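Sunday, February 27, 2022

Second full day at the bench and I could have stayed till midnight! Cinzia Cattaneo came by from Storkwood with the new draft of our house rules for the peg board, and for once the whole group read it out loud, line by line, before anyone touched a controller. 36 lines. I argued over two of them and lost one, happily.

The one I lost was about where a trial starts. I wanted the arms to begin wherever they had finished, because it saves so much time. Cinzia wants both arms back at the start pose and every peg back at its marked spot, every single trial, and a line in the log if somebody nudges the board. She's right. Half of our December numbers can't be compared with anything, and I was the one who wrote them down – 81 trials and not one note on how the board was set.

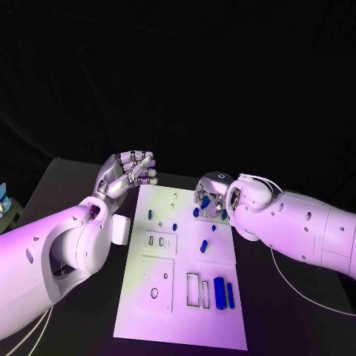 Should a trial still count if a person reaches in to straighten a peg?

It goes in the log as an assisted trial and stays out of the success rate, however small the touch was.

I love that rule. It is so plain that Gajewski's people could use it tomorrow without phoning us. The next one is good too: speed is capped at 40 percent until a new program has run clean start to finish, and one person keeps a hand by the stop button the whole time and does no other job. No typing, no filming, no coffee (sorry, me).

Still open: what we call a dropped part. I say it's a drop once the part leaves the fingers before it is seated. Cinzia wants to split that into drops on the board and drops on the table, and she may win this one as well.

Must send the clean copy to Graleo, and print a big one for the wall by the curtain. Want to try the thick cylinders next – can't wait.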